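How to enter your company for a regional business award

Regional business awards are open to far more firms than those that apply. The guidance below is intended for owners and managers preparing a first entry, and assumes that the closing date is at least four weeks away.

Choose one category

Read the criteria for each category before writing anything. Jellton, a fencing contractor with 12 employees, entered under growth in its first year and under training in its second, when two apprentices had qualified. The second entry was the stronger, as every claim in it could be supported by a certificate or a payslip.

Gather the evidence

Ask your accountant for turnover figures covering the last two complete years. Collect customer letters, safety records and details of contracts won. Obtain written consent from any client you intend to name.
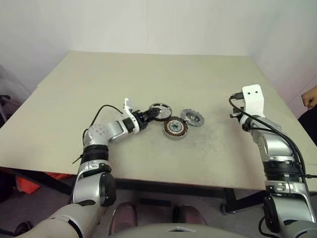 Most entry forms ask for a statement of no more than 875 words. Begin with what the company does and where it works, then state the achievement and the period it covers. Describe equipment in terms a general reader will follow: "two silver-and-black robot arms at one large table" is clearer to a judge than a list of part numbers. Figures should be given once and should match the accounts.

Have the draft checked

Two readers are sufficient. At Gagnon, Yulan Fu checks the figures and Min-kyu Baek, who works outside the finance team, reads for sense. Allow both readers until Friday of the third week - late corrections are a common source of error.

Submit and keep a copy

Save the confirmation message together with the final version of the form. Shortlisted firms may be asked to attend an interview, usually in May, and the panel will expect answers consistent with the written entry.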